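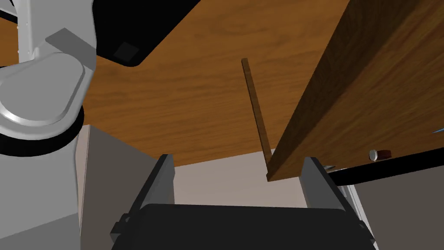 Chapter 12
The Gripper Camera: Working in Simulation Before the Real Arm

In the earlier chapters we moved the arm to points that we already knew. The student typed the numbers, and the arm went there. From this chapter we will work with what the gripper can see, and all the work until section 12.5 is done in the simulator.

The view which opens the chapter is rendered from just behind the gripper. Its two dark fingers are spread wide apart at the bottom, and a part of the arm stands at the left. The wooden tabletop comes into the picture at a steep angle, and for most students this is the first difficulty. They are used to looking at a table from their own chair, with the floor down and the ceiling up. The gripper has its own idea of up and down. Please give yourself time to learn it, and turn your head if this helps you.

The second difficulty is that large things hide small things. The big wooden board on the right takes much of the view, and the small cylinder lying on its side near the black strip is easy to miss. At the far right only a thin piece of something blue can be seen. A program which looks for objects has the same trouble as you have, and it will not tell you that it has missed one.

The exercises come from the Drernlow Schools Robot Club, where Fitzgerald Strickland has taught this course for several years. His students work in pairs. One student drives the arm and the other keeps the notebook, and after 16 minutes they change places. You can follow the same rule at home with a friend. If you work alone, stop at the same times and write down what you did.

What you will learn in this chapter

How to name the parts of a gripper view
How to tell which finger is nearer to an object
How to judge if an open gripper has enough space to close
How to save a run and play it again slowly

What you need

The Genia simulator, with the tabletop set from Chapter 9
A notebook with squared paper
The club workbook, or your own copy of Table 12.1

Before you start

Load the tabletop set and type 2753 in the seed box. With the same seed, everybody in the class receives the same starting positions, and you can compare your answers. Leave the fingers open. Do not move the arm yet.

12.1 Reading a gripper view

Make a simple drawing of the view in your notebook. Begin with the two fingers, as they are fixed to the gripper and will help you to place all other things. Then draw the longest straight edges. Small objects come last. A line and a short name are enough for each one. If you are not sure what a thing is, write a question mark beside it and continue.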